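Computer Hardware Maintenance – Unit 3
Handout: the processor socket on a server board
Ivora Technical Courses

Read this before the bench session. You will need it again in November for the written part.

What the socket does

The socket joins the processor to the motherboard. On the kind we use in this unit, the contacts are fine sprung pins in the socket itself, and the processor has flat gold pads on its underside. There are well over 1000 pins and they bend very easily. A bent pin can stop the board starting, or it can make one bank of memory disappear, which takes much longer to trace.

The retention frame

A metal frame sits round the socket and presses the processor down evenly. It is held to the board by screws or posts and closed with one or two levers, depending on the model. Check the board manual for the order in which the levers open. The Ister boards on benches 1 to 4 and the older Čierny boards do not open in the same order, and forcing the wrong lever first will twist the frame.

Before you start

Switch off at the wall and take out both power leads. Hold the power button for a few seconds. Put on the wrist strap and clip it to bare metal on the chassis. Take off rings and watches. Have the plastic socket cover within reach, and keep it: boards go back to the store with the cover on whenever there is no processor fitted.

Taking the processor out

Undo the heat sink screws a little at a time, working corner to corner. If the heat sink will not lift, turn it gently from side to side – do not pull straight up. Clean off the old paste with a lint-free cloth and the cleaning fluid from the cupboard in room 107.

Release the lever, raise the frame and lift the processor by its edges. Put it in a tray with the pads facing down. Do not touch the pads or the inside of the socket.

Inspecting the pins

Use the bench lamp and look across the socket from two sides. All the rows should shine evenly. A dark spot or a bright one out of line usually means a bent pin or a bit of dirt. Do not blow into the socket. Write down the position on the fault sheet and show it to the instructor before doing anything else.

Marks

The practical is marked out of 100. Fitting the cover and filling in the fault sheet are both marked.

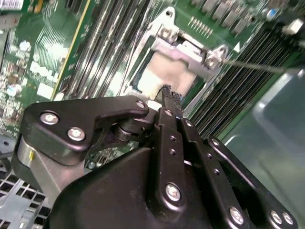
Fig. 1. CPU socket area on a server motherboard, with metal retention frame and lever arm.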